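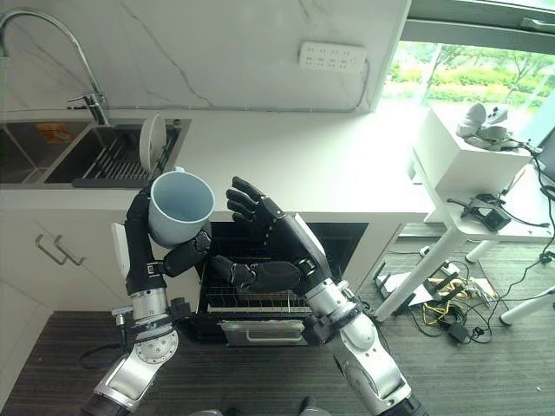

12 December 2022. Isuncombe, kitchen rig. Cup handling again on the Flulell build. Grip limit left at 57. Left hand only for the mug.
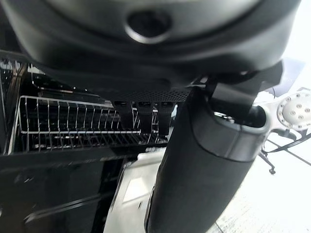
Wrist view, finger beside the wire rack.

Tines remain the hard part. At this range the finger hides much of what the planner needs. Log stands at 259 entries, too many of them marked "operator".
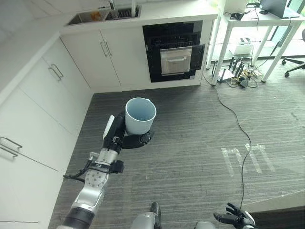

Carrying is dull now, and I'd trust it with a cup. Loading a whole rack unattended, no. Beaudoin wants a yes or no on household use by the end of December.
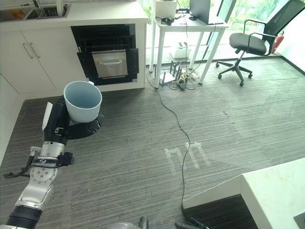 My answer is no for 2 more years, perhaps 3. Recalibrate wrist tomorrow.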